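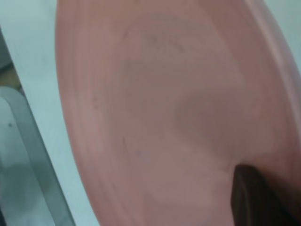 Plates and racks: your questions

Are the coloured plates sold singly?
Yes. The Fasadar plates come singly or as a set of 8, and you can mix colours in a set.

Will the rings on the surface wash off?
No. Faint rings running round a plate are part of the finish. A darker smudge often comes from food and may lift with bicarbonate of soda and a soft cloth.

How should I load a wire rack?
Stand each plate on its edge, leaning back slightly. Put the front one in last – it comes out first. A thin wire rack will take several plates one behind another, with the rims showing at the back.

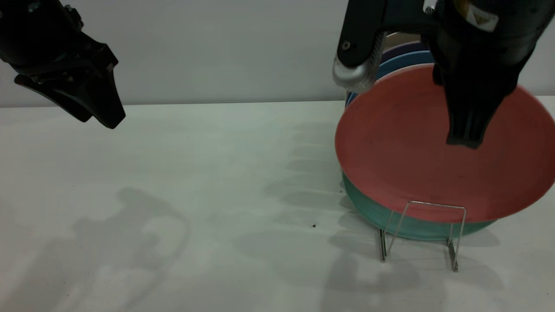
Can I order a spare rack?
Yes, quote part 194. Allow 3 working days for delivery in the UK.

Who do I contact about a chipped plate?
Write to Su-chen Lu at Lusby with your order number. Plates bought before May are covered too.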